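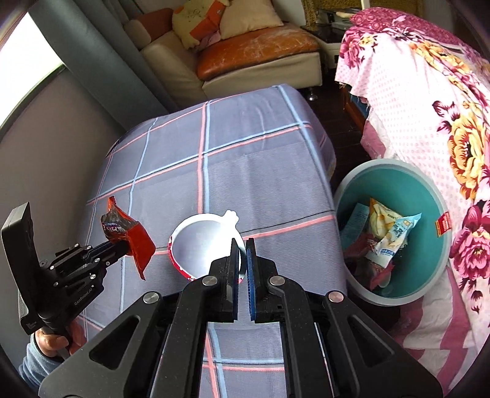
I got home from the Brumell open day at nearly nine last night with sore hands and a head full of grippers, and I want to write it down before I forget the good bits.

Some background for anyone new here. I fix sewing machines for a living and mess with small robots in the evenings, so when Kumiko Oda wrote to say Brumell was letting people in to try the hand-held grippers they teach with, I said yes before I'd finished reading the email. I thought I'd be watching. I was not watching! They put one in each of my hands inside of ten minutes.

If you haven't run into these, they're robot grippers with the robot left out. You hold one by the handle, work the fingers yourself, and a camera on the tool records what you do so an arm can learn the same job later. The jobs are all plain household stuff. Picking snack wrappers up off a plaid blanket and getting them into a plastic basin, for instance, which sounds like nothing until you try it. A wrapper has no good place to grab. It folds and slides, and the first one I got hold of swung around on me like a little flag. My own fingers would have had it in a second.

Esben Skov was running the practice table and he was very patient with me. His advice was to slow down on the way in and keep the tips low, then close and wait a beat before lifting. I kept closing too early. By my sixth or seventh go I'd stopped thinking about the tool as a tool, and I started reaching with it, if that makes sense. Then I got cocky and dropped one on my shoe.

The linkage is what I really wanted to look at (sorry, I'm that person). The fingers I tried stay parallel the whole way as they close, and there's a textured blue pad on the inside of each one. I spent far too long just opening and closing it next to my ear to hear if there was any play in the pivots. There wasn't much. Ketill Bundgaard let me take one apart at the end and told me the pads wear out long before anything else does, which matches every presser foot I have ever replaced.

The talk was good too. Heiðrún Holst showed a set of 3143 recordings of one tidying job and played 16 of them side by side, all different people. One man goes at the wrappers like he's late for a train. A woman next to him squares each one up first and never misses. I could have watched that for an hour. Somebody asked which way was the right one and Heiðrún said they keep both, and the fumbles as well, as long as the person recovers.

There was a real arm running in the back room, trained on an older batch. It got 3 wrappers out of 6 while I stood there, and the whole room cheered each one. The misses were fun to watch as well, because it would stop, back up a little and try a new angle.

They're doing another one in April and I've already put my name down. Kumiko says they'll have socks. I've been practicing at home with kitchen tongs and the foil from my coffee packets, and my tongs are terrible.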